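Last updated: October

I've had the Ondieki quilt on my bed long enough now to have opinions, and since three people have asked me where it came from (hi Benedetta), I figured I'd write it all up in one place.

Some background first. I'm a light blanket person. For years I slept under a fluffy comforter from Bostach that looked gorgeous in the store and then bunched up at my feet every single night. The filling moved around until I had two fat lumps at the bottom and basically a bedsheet on top of my shoulders. I tried shaking it, I tried tying the corners, I tried one of those clip sets from Lolex that popped open whenever I rolled over. I was done!

So I wanted something quilted, with the stitching close together so nothing inside could wander off. I also wanted it to look cheerful, which knocked out most of what I was finding (so much gray, so much beige). The Ondieki comes in a few prints and I went for the white one with the 福 characters all over it. If you don't read Chinese, that's fu, good fortune, the one you see on doors at New Year. My friend Lilian Wanyama thinks it's too seasonal to leave out all year and I could not disagree more. Who only wants good luck in the winter?

What sold me was that the characters aren't all the same. There are different styles of brushwork and different colors, some of them huge and some pretty small, so it doesn't look like wrapping paper. The big pale blue one is my favorite. I fold the quilt back a different way most mornings just to see which one lands on top, and yes, I know how that sounds.

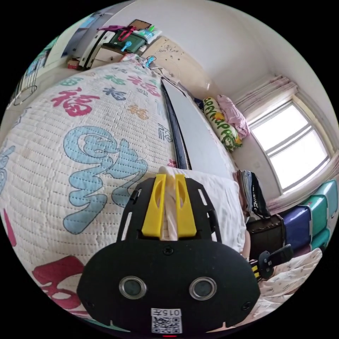
The stitching is the other thing I want to go on about. It's little dashed lines in tight rows, all over, straight through the print. I was worried it would chop up the characters and make them look messy, but from the doorway you hardly notice it, and up close it gives the whole thing a nice pebbly feel under your hand. After five washes I've found two loose threads, both near a corner, and I snipped them and nothing has come undone. The filling has stayed exactly where it started. My feet are warm and so are my shoulders, hooray.

Washing is easy enough if you have a decent-sized machine. Mine is on the small side and the quilt only just goes in, so I take it out halfway through the spin and turn it around, otherwise the drum bangs like crazy. Cold water, low heat, then over the back of two chairs for the evening. The red hasn't bled at all. I ran it the first time with an old white pillowcase as a test, and the pillowcase came out white.

Now the grumbles. It's slippery for the first week or so, before it's been washed, and it slid off the side of the bed more than once. White shows everything, so if you drink coffee in bed you'll want to be more careful than I am. And the size chart is a mess! I ordered what it called a double and it's big for a double, with a good bit hanging over. I like that, but Brisa Ayala bought the same size for her guest room and had to tuck hers under all the way around.

It also isn't a deep winter quilt on its own. On the coldest nights I add an old Arkik throw on top and that does it. For spring and fall it's perfect by itself with the window open a crack.

People keep asking if it "goes" with anything. My pillows don't match each other, never mind the quilt. I've got a green and white cartoon bolster and a pale pink pillow that never looks smooth no matter what I do to it, and somehow the quilt pulls the whole lot together, or at least it's so loud that the rest gets away with it.

Would I buy it again? Yep, and I'm already eyeing a second one for my mother's place if it goes on sale. If you're on the fence, get the white print and wash it once before you use it. I'll add to this after a full winter, and if anyone has tried the thicker version please tell me whether it fits in a small washer.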